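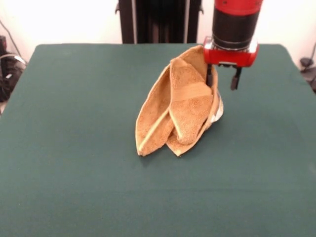
Keeping Towels Soft and Getting More Years Out of Them

Most towels are thrown out long before the cotton is worn through. They go stiff, they stop soaking up water, or they pick up a sour smell that comes back as soon as they get damp. All three problems have the same few causes, and most of them start in the laundry room.

Before the first use

Wash new towels before you use them. Mills put a finish on the cloth to make it feel smooth on the shelf, and that finish keeps water out. Wash them alone, in warm water, with half the detergent you would use for clothes. Dark colors shed dye for the first three or four washes, so keep them away from anything pale.

Expect lint. A new terry towel sheds a lot of it, and the filter in the dryer should be emptied halfway through the first cycle as well as at the end.

How much detergent

Less than you think. The line on the cap is drawn for a full load of dirty clothing. Bath towels are used on clean skin and carry very little soil. Too much soap does not rinse out of the loops, and what stays behind dries hard. If you want to know whether your towels have soap in them, put one in a basin of hot water and squeeze it a few times. Cloudy, slippery water means yes.

To strip out old soap, run the load through a hot cycle with no detergent and one cup of white vinegar. Then run it again with plain water. Never put vinegar and bleach in the same wash.

Fabric softener

Leave it out. Softener works by coating the fibers, and a coated fiber does not take up water well. Dryer sheets do the same thing more slowly. Wool dryer balls help separate the loops without leaving anything on them. We have used a set of Rinow balls for two winters and they are still round, though they have gone gray. Clean tennis balls also work but are loud.

Water temperature

Warm is fine for weekly washing. Use hot once a month for white and light towels, or after someone in the house has been sick. Check the label on anything with a decorative band, which is often a different fiber and will shrink before the rest does. Once the band has puckered it can be pulled flat while wet, but it will pucker again.

Drying

Shake each towel hard before it goes in the dryer or on the line. Two or three snaps will lift the loops that the spin cycle has pressed down. This makes more difference than any product.

In the dryer, use medium heat and take the towels out when the hems are dry. The hems are the thickest part and the last to finish. Going past that point bakes the cotton and makes it brittle.

On a line, hang them in moving air and out of strong sun if they are colored. Line-dried towels are always a little rough. Five minutes in the dryer afterward, with no heat, takes care of most of that.

The sour smell

The smell comes from towels that stay damp too long. Hang a used towel spread out over a bar. A hook bunches it up and the folds in the middle can still be wet the next morning. If hooks are all you have, turn the towel around at bedtime so the inside gets some air.

Do not leave wet towels in the washer. If you forgot a load overnight, wash it again. Drying it will only set the smell.

For towels that already smell, soak them for an hour in hot water with half a cup of washing soda, then wash as usual. Clean the rubber gasket on a front-loading machine at the same time. Wipe under the fold, where the gray sludge collects.

Pulled loops

Snip them. Cut the loop level with the rest of the pile using small sharp scissors. Terry will not run the way a sweater does. Pulling on a loop draws in the ones next to it and leaves a bald line.

Frayed hems can be turned under once and stitched on a machine with a size 16 needle and a long stitch. Go slowly over the corners.

Storage

Put clean towels at the bottom of the stack and take from the top, so the whole set wears evenly. Be sure they are completely dry before they go in a closed cabinet. The slatted Follomari shelf in our hall closet lets air in underneath, and an ordinary wire rack would do as well.

When to retire a towel

Hold it up to a window. If you can see light through the middle, it is finished as a bath towel. Cut it into squares, zigzag the edges, and use the squares for floors, windows, and bike chains. Keep one whole for the car trunk. Many animal shelters accept old towels, with or without stains, but call first.

Keep rags used with oil-based stain or linseed oil out of the laundry and out of the trash can. Lay them flat outdoors, one layer thick, until they are dry and stiff, then follow your town's rules for disposal.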